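## 3. Mobiliário de arquivo e hábitos de arrumação em escritórios partilhados 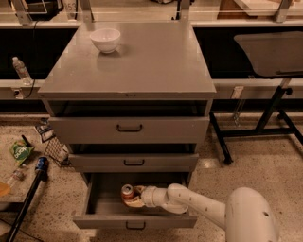
**Orsolya Szűcs**
Investigadora responsável, Grupo de Estudos do Espaço de Trabalho, Plirnia

*Figura 1. Armário metálico cinzento com gavetas de puxador preto.*

A literatura sobre escritórios partilhados tem privilegiado a disposição das mesas e o ruído, deixando em segundo plano o armazenamento individual. A presente secção trata dos resultados obtidos no edifício Otley, onde 50 trabalhadores administrativos responderam, em novembro, a um questionário sobre o uso de armários pessoais e coletivos. Do conjunto inicial foram selecionados 16 participantes para entrevista individual.

O bloco de gavetas metálico (Figura 1) continua a ser o móvel mais referido pelos inquiridos, mesmo nos serviços em que a documentação já circula em formato digital. Os entrevistados distinguem com clareza entre o interior, associado a processos e a objetos pessoais, e o tampo, tratado como superfície de passagem. Esta segunda função não consta dos regulamentos internos analisados – o da Penalard e o da Zerouali –, que se limitam a fixar regras sobre chaves e sobre a devolução do mobiliário em caso de mudança de posto.

Duas categorias de uso emergiram da codificação das entrevistas. A primeira, designada «arquivo residual», abrange papéis conservados sem consulta regular. A segunda, «reserva pessoal», inclui loiça, agasalhos e material de escrita adquirido pelo próprio trabalhador. A fronteira entre ambas varia com a antiguidade no posto: os funcionários recém-chegados tendem a reservar uma gaveta para cada fim, ao passo que os mais antigos admitem misturá-los.

As respostas relativas à partilha de armários entre colegas são analisadas na secção 4, em conjunto com os dados sobre rotação de postos.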